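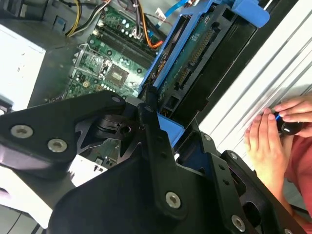 Do I need to take the whole computer apart to use this set?

You need to take apart as much as you feel like. Most of the notes are about single parts (the memory, the drive, the cables), and each one is filed on its own, so you can open the case, do one thing and close it up again.

Tovville Teardown Notes

Hi, and welcome! These are my notes and pictures from working on old desktop towers at my bench in Tovville. I started keeping them because I'd pull a part on a Thursday, go eat dinner, and come back with no memory of which plug went where. After a while the pile got big enough that my friend Phúc Hứa talked me into cleaning it up and sharing it, so this file is the explanation of what's in the pile.

What's in it

There are 1508 pictures, each with a short note, sorted into 80 folders. One folder is one session at the bench. Sometimes a session is a full teardown and sometimes it's me fighting one stubborn screw, so please don't expect the folders to be the same size - they really aren't.

The folder names are the nickname I gave the machine plus the job. "brarnen-drive" is the tower I call Brarnen, with the drive coming out. "vuong-memory" is Vương, the slow one, getting its memory swapped. Hikula shows up the most because I've had that case open more than all the others put together (bad cable, then a worse cable, then a fan).

Each note has these lines, in this order:

part: what I was working on, in plain words
job: out, in, check, or clean
tools: whatever I had in my hand or wished I had
note: anything I wanted to remember

The note line is free text and it's a mess. Some say "fine." Some go on for a paragraph about a plastic latch.

The words I use

I had three names for everything when I started, so I went back and made them match as well as I could.

board: the motherboard, the big green one in the older towers
socket: where the processor sits, including the metal piece around it
slots: memory slots only. Card slots are "card slots"
cage: the holder for the drives, latch included
supply: the power supply box
bundle: the power cables all together. I don't go by color in the notes, because the older supplies in my pile didn't agree with each other
data cable: the thin one between the drive and the board. If it's SATA I say so

If a cable had a piece of tape on it, the note says what I wrote on the tape. Best habit I picked up in this whole project!

How a session usually goes

Power off, cord out of the wall, press the power button once, wait a bit. Touch bare metal on the case. Then the side panel comes off and I stop and look before I reach for anything, which took me way too long to learn. Cables that cross over the part I want get unplugged first, always by the plug and never by the wire. Drive screws go in a jar lid, case screws go in a different jar lid, and the two lids live on opposite sides of the bench.

Please leave the power supply itself closed. I never open mine, there's no folder for it, and I won't add one.

Things that are wrong or missing

There are 101 notes with no tools line. I forgot, and I didn't want to guess later.

About 70 pictures from the early sessions are blurry enough that you can't make out the small connectors. I left them in since the notes are still useful, and they have "soft" in the job line.

No laptops and nothing with water cooling. I only know towers, and mostly old ones, so a modern build with everything tucked behind the board will look pretty different from what's here.

A few of the vuong notes were typed by Phúc while I held the flashlight. You can tell because the spelling is better.

Using it

Go ahead and use it for teaching, for a repair club, or just for finding out what a drive cage looks like before you open your own case. Say where it came from if you put it online. If you fix a label, send me the folder name and the new wording and I'll change it here too.

Next up is the December batch, which is mostly fans and one case I bought only for the side panel. It still needs sorting, and the screws from it are currently in a coffee mug.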